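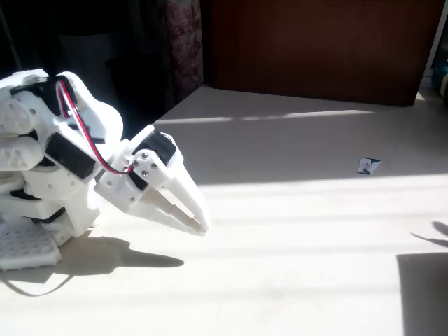
Jikley has published a revised practice note for small tabletop robot arms used in schools, workshops and home labs. The note, edited by Lorna Mangubat, applies to arms driven by hobby-type servos and takes effect in August. It covers wiring, fastening, gripper force and record keeping. Under the wiring section, servo leads that cross a moving joint, such as the red and black pair looping down the forearm toward the wrist, must be secured on both sides of the joint and must keep enough slack for full travel. Screws on a wrist housing are to be checked for tightness every 100 operating hours and replaced at 2,000.

Two-fingered grippers with printed plastic jaws are limited to 20 newtons at the tip. Jaws are to be inspected for cracks after every 1,000 grip cycles, with the result entered in a log kept near the arm. Direct sunlight on the work surface is permitted, but users relying on optical sensing must repeat calibration when the light changes.

The earlier version left inspection intervals to the manufacturer. Dutau and Mercado, which both sell printed arm kits, have said they will add the new intervals to their manuals. Cukholm has asked for a longer transition period for kits already in use. Comments on the log template are open until the note takes effect.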